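March
Luminița Gavrilă

4. Barras de apoyo y pasamanos en vivienda: resultados de las visitas

4.1. Punto de partida

Como se dijo en la sección 3, la muestra son 254 viviendas, todas con al menos una persona mayor de setenta años. Visitas de una hora, casi siempre por la tarde. Alguna en domingo (Sunday en las fichas, que venían del formulario en inglés y no se tradujeron). La pregunta era sencilla: qué barra hay, dónde está puesta, quién la usa y quién no. Lo demás salió hablando.

Primera cosa, que ya se intuía en la bibliografía. La barra se compra tarde. Después de una caída, o después de que se caiga un vecino. En 200 de las viviendas la instalación fue posterior a un susto; en el resto venía con la casa o con una reforma del baño que se hizo por otros motivos – humedades, cambio de bañera por plato de ducha, una venta que luego no salió. Esto importa para el diseño porque quien decide en caliente no compara. Coge lo que hay en la tienda del barrio o lo que propone el fontanero.

4.2. Diámetro y agarre

Los catálogos consultados (Domia, Karkeo) dan el diámetro pero no dicen para qué mano. Error de base. Una mano con artrosis no cierra igual que la del instalador que prueba la barra y dice que está firme. Varias participantes agarraban con la muñeca por encima, apoyando el antebrazo, y en ese caso lo que cuenta es la separación con la pared más que el grosor. En pasillos estrechos, la separación se sacrifica siempre. Los nudillos rozan el gotelé y la gente deja de usar el pasamanos y vuelve a la pared, o al mueble.

Se pidió a cada participante que hiciera su recorrido habitual de la cama al baño. Sin instrucciones. Lo que se ve es que el primer apoyo casi nunca es la barra: es el marco de la puerta, el lavabo, el radiador. La barra aparece en el segundo o tercer gesto, y a veces queda detrás del cuerpo. Una participante lo resumió así: «está puesta para quien entra, yo lo que necesito es salir».

4.3. Acabado

Aquí hay menos acuerdo del que esperabamos. El acabado pulido gusta por limpieza y porque «no parece de hospital»; el estriado o con textura da más confianza pero se percibe como feo, y en dos casas se había tapado con una toalla de forma permanente. El color también. Una barra blanca sobre azulejo blanco la encuentra quien ya sabe dónde está. Con cataratas, ni eso. El material promocional de Mapplebeck insiste en el contraste con la pared y en este punto coincidimos, aunque su línea doméstica tampoco lo resuelve del todo.

Los brillos son otro asunto, poco tratado. Una superficie muy reflectante bajo un aplique de espejo devuelve bandas claras y oscuras que cambian al moverse la persona, y el borde real de la barra se vuelve difícil de situar. No tenemos medida directa de esto, solo comentarios recogidos en 8 fichas, pero son comentarios muy parecidos entre si y merecen un estudio aparte, con control de iluminación. En la figura 1 se aprecia el reparto de luces sobre un cilindro pulido.
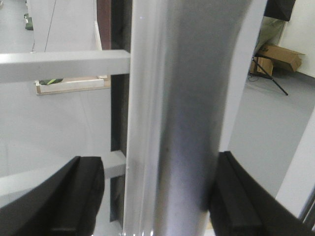 Figura 1. Cilindro de acabado pulido: reflejo claro a la izquierda, banda gris azulada más ancha en el centro.

¿A qué altura conviene colocar la barra junto al inodoro? A la que salga de probar con la persona sentada y con su calzado de casa, marcando en la pared el punto donde apoya la mano al levantarse, antes de taladrar nada.

Lo anterior choca con la práctica. De los instaladores entrevistados, 5 en total, ninguno mide con el usuario presente. Trabajan con la cota del folleto, o a ojo. No es mala fe: el encargo lo hace un hijo por teléfono, la visita dura poco y la persona mayor está en otra habitación. El programa piloto Andness pedía una firma del usuario en la hoja de montaje y con eso bastó para que al menos se le llamara al baño. Medida barata. Habría que ver si aguanta cuando se acaba la subvención.

4.4. Limitaciones

Muestra urbana, casi toda en pisos con ascensor. Faltan casas con escalera interior, donde el pasamanos es otra cosa y el recorrido también. Las fichas las rellenaron personas distintas y el apartado de «uso real» se entendió de dos maneras: uso observado durante la visita, o uso declarado. Se han recodificado las dudosas, pero algunas quedan sin clasificar y se excluyen de la sección 5. Tampoco se preguntó por el uso nocturno de forma sistematica – se añadió a mitad del trabajo de campo, y los datos anteriores no son comparables.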